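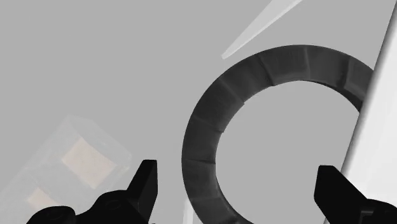

Gustville library to stay open later from June

April 18, 2018

Good news for anyone who has ever hurried down Mill Street after work only to find the library doors already locked. Starting in June, the Gustville branch will stay open until 9 p.m. four nights a week, and the reading room upstairs will be open on those evenings too.

Branch manager Radwa Metwally has been hoping for this for a good long while. She and her staff left a survey on the front desk over the winter, and 199 people took the time to fill it in – some of them with a full page of suggestions on the back. Later hours came out well ahead of everything else, including the much-discussed coffee machine.

"People were so kind about it," Metwally said. "They told us what they love and then they told us, very politely, that we close too early."
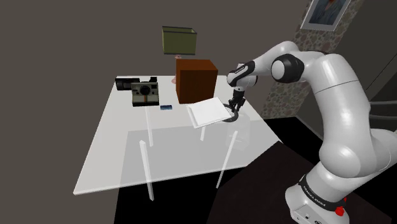

The extra evenings will also make room for a few new groups. Mohcine El-Sayed, who taught school in Heltbridge for 21 years, will lead a beginners' conversation circle in Arabic, with 20 places to start with. The knitting group is moving to a 7 p.m. start, and the homework table for older kids will run right up to closing time.

Weekend hours stay just as they are. Sign-up sheets for the conversation circle are at the front desk now, and you don't need a library card to put your name down.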